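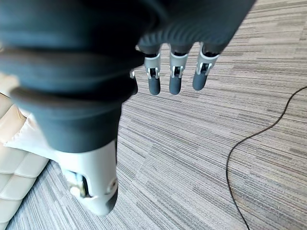

Striped gray carpet.

Filed under: Floors & Carpets

Caring for a striped carpet

A striped carpet is forgiving with crumbs and less forgiving with the person who cleans it. Every pass of the vacuum leaves its own line, and if this line crosses the stripe, the floor looks untidy even when it is clean. I vacuum first across the stripes, slowly, and then a last time along them, always in the same direction.

Before the vacuum, pick up by hand the small things like pins, staples and pieces of wire. Long threads you must cut with scissors, close to the surface. Please do not pull them. In our old apartment in Lundholm I pulled one and it opened a gap as long as my arm.

For spills, take a white cotton cloth and press. Do not rub, and work from the outside of the spot to the middle. For most food I mix one small spoon of dish soap in 400 milliliters of lukewarm water. Try it first in a corner which is covered by furniture, and look at it the next morning. After the soap, press again with a cloth and plain water. Soap which stays in the carpet will collect dirt, and in a month you have a darker spot than before.

Marks from furniture legs: put an ice cube in the mark, let it melt, dry with a towel and lift the pile with the back of a spoon. With very flat carpets this gives little result. Felt pads under the legs are better, the bigger the better.

If it smells of closed room, spread around 100 grams of baking soda in the evening and vacuum it in the morning. Empty the vacuum afterwards, the powder is very fine and blocks the filter.

In January, when everybody brings salt in on the shoes, I keep a second mat inside the door.

Ognjen Spahić

Comments (3)

troncoso_m: Is the ice good also for wool? Mine is wool and I am a bit afraid.

Ognjen: For wool I would use only a damp cloth and patience, and try on a hidden place.

Skustance: I did the last pass along the stripes and my hallway looks longer. Thank you! Do you have something for candle wax?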